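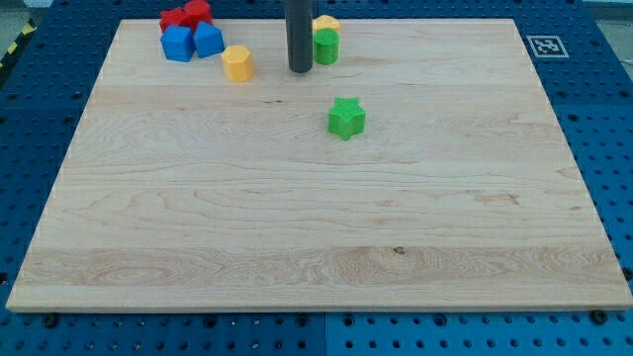 4. Applying the first coat of oil

Furmont Board Oil is for bare wood only. Remove old varnish or wax before you start (see section 3).

1. Sand with the grain and wipe off the dust with a dry cloth.
2. Shake the can for 20 seconds.
3. Pour a small amount onto a lint-free cloth and rub it in along the grain. Do the end grain last. It takes more oil than the face.
4. Wait 20 minutes, then wipe off whatever is still on the surface.
5. Stand the board on its edge overnight. Do not stack.

Note: Knots and swirling grain may dry darker than the rest. A second coat evens this out in most cases.

CAUTION: Oily cloths can catch fire on their own. Lay them flat outdoors to dry, or soak them in water before disposal.

Oil that has thickened in the can should not be thinned. For second and later coats, go to section 5.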